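Skurkdale Supporters Board moves to new software, old signatures must be uploaded again
2019-08-22

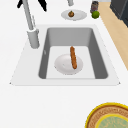 A white plate in a kitchen sink. Computer rendering.

The message board of the Skurkdale football supporters is open again after two days of closure. The board now runs on Brirkimine, and all members have to log in with a new password before they can write. Reading is possible without login, as it was before.

The old software had received no updates for a long time, and the search had stopped working in March. Dae-han Wi, the administrator who prepared the move, said that the posts and the private messages were copied completely. The signatures and avatars were not. The old board kept them in a format that Brirkimine does not accept, so each member must upload them again from the profile page.

"I tried to convert them and I got gray squares," Wi wrote in the announcement. "If you still have your picture on your computer, it is one minute of work. If you lost it, write to me and I will look in the backup."

In total 2063 accounts were moved. Another 461 accounts, which had never written a post, were removed. Anyone who finds that his or her account is missing can register again under the same name, because the names were released and not blocked.

The size limit for signatures is now smaller than before. This was the most discussed point in the first evening, and the thread about it grew to over two pages before it was moved to the Help section. Several members of the Rutherford Road group, who are known for very tall banners under their posts, asked for an exception. They did not get it. Animated pictures are allowed in avatars but not in signatures.

Match day threads stay as they were. They open on the morning of the game and are locked the next day at noon. The away travel section has a new form, where people can write how many free seats they have in the car and from which town they start. The form does not show phone numbers to visitors who are not logged in - in the old section this was possible, and there were complaints.

Sioned Llewellyn, who moderates the section for tickets, asks members to check their old offers. Some ads came back as "open" although the tickets were sold last season. She has closed the ones she could recognize, but she does not know all of them. Offers which are not confirmed by their author will be closed when the next ticket sale starts.

The board is still hosted at Prillon, and the address has not changed. Old links to single threads should lead to the right place. Links to single posts sometimes open the first page of the thread instead, and Wi is working on this. The mobile view also has a small error: the button "Mark all as read" is hidden behind the menu on some phones.

Problems with the login can be reported in the Help section, in the thread "After the move". It is open for guests too, so that members who can't log in are able to write there. Please give your user name and the browser you use, but never your password.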